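Quick news from the family tree front, and I'm pretty excited about this one! The Amoah reunion newsletter went out on 6th May, and for the first time it came with a full index of the old church registers that my cousin Aba Acheampong has been typing up since forever. It's 40 pages of names, sponsors and baptism dates, and there are more than 600 entries in it (I've read maybe a third so far, mostly at midnight).

I went straight to the A's, of course. My great-grandmother's brother Kofi has been a blank to me past his school years, and there he is as a sponsor at 4 different baptisms, all for children of the same couple. The couple's last name is written Akard in two of the entries and Ackerd in the others – same parents' first names, same village, so I'm calling it one family until somebody shows me otherwise. 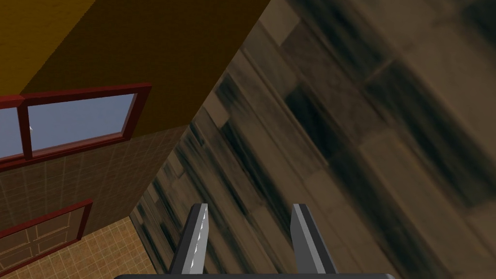
So now I have a new surname to chase. My best guess is that the mother was Kofi's sister Esther, who I had down as dying young. I never had a record for that, just a penciled note on the back of an old family chart, and I copied it into my tree years ago without a source. Shame on me!

Aba still has 200 or so burial entries left to type, and she's hoping to send those out before the end of May. If you have Akards or Ackerds in your own tree, please leave me a comment, even if you think it's a long shot. I've also fixed Esther's page, so if you copied that death date from me, please take it out.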